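Stinon cell - right gripper drifting open, anyone?
Forum: Setup & Repair

pivstead_tech
ok so same two-arm cell as my last thread, running in sim before I touch the real one. Right gripper wont hold zero. Left is fine. Drift shows up after 400 cycles or so, always toward open. Grabs below, overhead view first and then one gripper close up

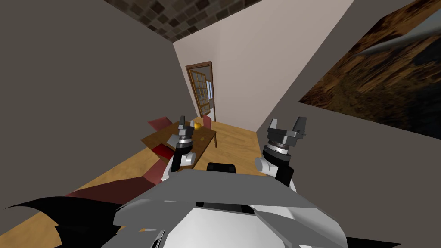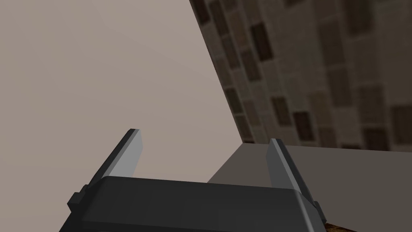
Running the stock Dralcombe profile, nothing custom. Re-homed twice. Swapped left and right configs - drift stays on the right. Real arm has 1,056 hours on it, no service yet. Any ideas before I pull fingers off

kettle40
stays right after a config swap? then its not the profile. Check the offset in the arm model, not the gripper file. Had the same thing, offset got added on every home

mudlark_r
Disagree. If it was adding on home he'd see a jump each time, not slow creep. Sounds like step size. Whats your physics rate?

pivstead_tech
500

mudlark_r
and the controller?

pivstead_tech
400. ...oh

mudlark_r
yeah. match them

kettle40
still wouldnt explain why left is ok. both arms run off the same clock

mudlark_r
left could have a stiffer hold gain and be hiding it. Palaniappan build shipped like that, left and right gains didnt match out of the box

kettle40
maybe. I'd still look at the offset

pivstead_tech
Both at 500 now, nearly 40 minutes in, no creep so far. Gains ARE different, right is lower. Havent touched the offset yet kettle, will diff the files tonite. Leaving the fingers on for now

grubscrew
do the real ones anyway at that many hours. finger screws back out on these - threadlock, the weak stuff, and re-home after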